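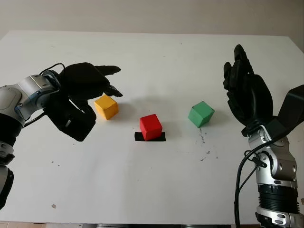 Jozefína Štefanec
Head of Trials, Plustum

FOR IMMEDIATE RELEASE

Can a Robot Do Your Chores Yet? Plustum Publishes Its First Chore Report

I get asked one question more than any other, at parties, at the dentist, once by a man fixing my furnace: when can I buy one that does the laundry? So this year my team at Plustum sat down and wrote the longest answer I've ever given to it. The Chore Report comes out this September, it's free to read, and I'm pretty excited to tell you what's in it (some of it is not flattering to us, and we left that in).

We started by asking 70 households and small shops to send us the jobs they'd hand over tomorrow if they could. The list that came back was wonderful and a little grim. Emptying the dishwasher was on it over and over. So were matching socks, wiping down counters, restocking the low shelf that kills your back, and putting together the office chairs that arrive in a carton with a bag of screws. We boiled all that down to 20 chores, wrote a plain description of each one, and agreed on what "done" meant before any machine got near them. That last part took us longer than I'd like to admit. Is a towel folded if one corner sticks out? We argued about it for most of an afternoon and decided yes.

Then we ran 555 attempts. An attempt counted only if the machine got from start to finish with no human hand helping out, and 146 of them made the cut. You can read that as a great number or a terrible one, and people in our own building have done both. I go back and forth. A few years ago I'd have been thrilled with it. Then I go home and look at my kitchen sink, and I'm less thrilled.

What does well? Picking up one solid thing from a clear surface and putting it down where it belongs. Blocks, mugs, boxed goods, anything with a firm shape that stays the way you left it. Sorting by color is in good shape too, and so is moving items from a table into a bin. If you run a shop and your day is full of small boxes that go from here to there, I'd tell you to start reading up now.

What does badly? Anything floppy, anything wet, anything see-through, and nearly anything that has to be screwed to something else. Furniture is a real headache. The parts are heavy and awkward, half of them are black on black, and the spot you need to reach is usually tucked underneath. A person tips the whole thing over, grabs it with a knee and gets on with it – and we don't have a good answer to the knee.

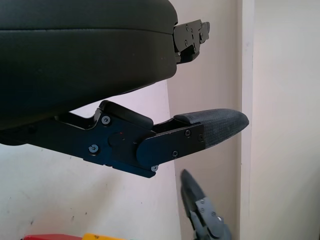 Periklis Politis read an early draft and told me that I was letting the machines off easy. A chore, he said, is never one job. Doing the dishes means noticing the pan that needs to soak, finding the sponge, moving the cat and wiping the floor afterward, and a report that cuts it into neat pieces will always make the robot look closer than it is. He'd like to see us score a whole evening in one go, from dinner on the table to lights off in the kitchen, and he says he'd bet his own dishwasher on the score being zero.

I think he has a point, and we put it in the report under his name. I'd push back on one thing, though. Shops and workrooms do cut work into pieces, all day long, and they're happy to. When our partners at Gounder looked at the results they didn't care one bit about a whole evening. They wanted to know whether a machine could take a part out of a tray and hold it still at a useful angle while a person did the tricky bit. On a good day, yes! That's a job somebody is standing there doing right now, and their arms get tired.

Which brings me to hands, my favorite subject. The report has a long chapter on them, and it's the one I'd start with if you only have time for one. Five fingers look great and people love them, but they bring a lot of joints to keep track of and a lot of ways to bump the thing you were reaching for.

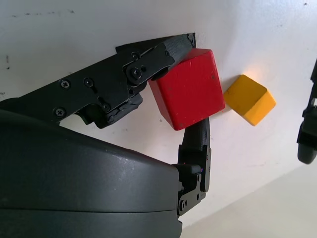 Two fingers with a bit of grip on the pads will get you surprisingly far, and for plain pick-and-place work I'd take them over anything fancier. They do run out of road when an object has to be turned over or passed along inside the grip. Then you need either a second arm or a lot of patience, and we used plenty of both.

A word on speed. We didn't score it this time, and I know that will annoy some readers. Slow and right seemed like the thing to get first. Next round we'll time everything, and Trokeck has agreed to run the same chores on its own shop floor with its own people watching, so you won't have to take our word for it.

So, can you buy one that does the laundry? Not from us, and not this year. If you're a household, my advice is to keep your money and your laundry basket for now. If you're a small business with one dull, repeating task on a clear bench, call me – I'd love to hear about it, even if the answer ends up being a better shelf.

The Chore Report includes the full list of chores, the rules for scoring and every failed attempt, with notes. Printed copies are available from Solico, which also handled the layout and put up with my late edits.

Press questions and requests to visit: ask for Jozefína Štefanec at the Plustum front desk. Mornings before 11 are best.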